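# Preguntas frecuentes: jornada de puertas abiertas de Omimow

Gracias por escribirnos con tantas dudas, ¡de verdad! Hemos juntado las que más se repiten, y si falta la suya, Duván Ccori la responde con mucho gusto.

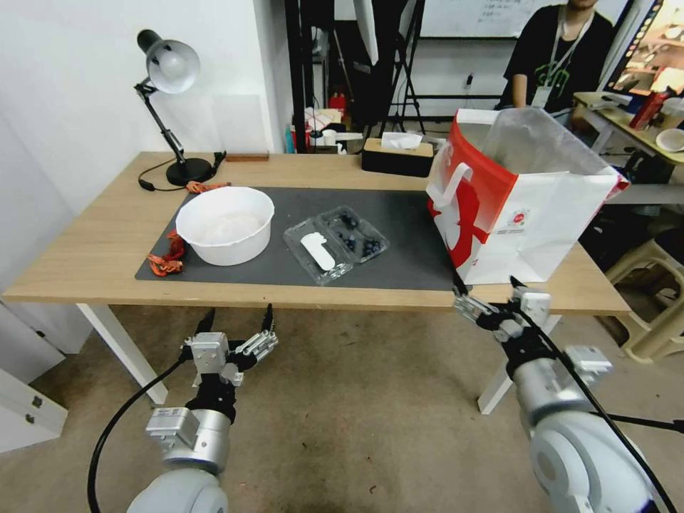
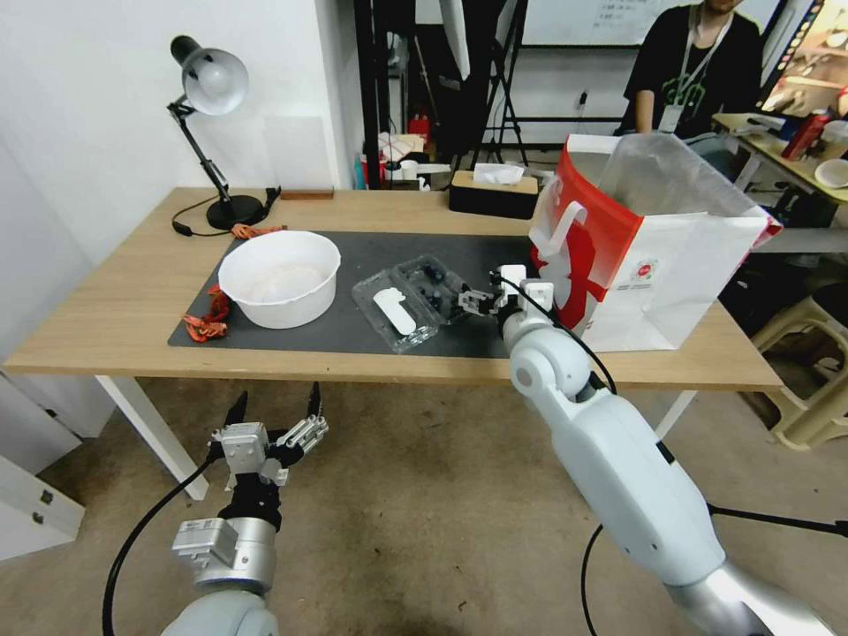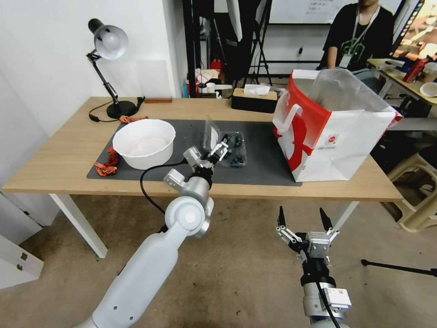 *Skusumov, febrero*

**¿Qué se ve en la demostración?**
Dos brazos robóticos en una mesa, con cosas de todos los días: un bol blanco, un envase transparente con arándanos, una bolsa de papel. Va despacio, conviene venir con paciencia (y con ganas de preguntar).

**¿Cuánto dura la visita?**
Casi 300 minutos si uno se queda a todo, charla incluida, aunque se puede entrar y salir cuando se quiera.

**¿Pueden venir niños?**
¡Claro que sí! A partir de los cinco años, siempre acompañados, y detrás de la línea del suelo mientras los brazos se mueven.

**¿Hay que reservar?**
Sí, por favor. Los grupos son de 14 personas y se llenan enseguida.

**¿Cómo se llega?**
Estamos en la calle Plekow, 389, y se entra por el patio. El timbre suena flojito, así que insistan sin vergüenza.

**¿Puedo hacer fotos?**
Sí, sin flash.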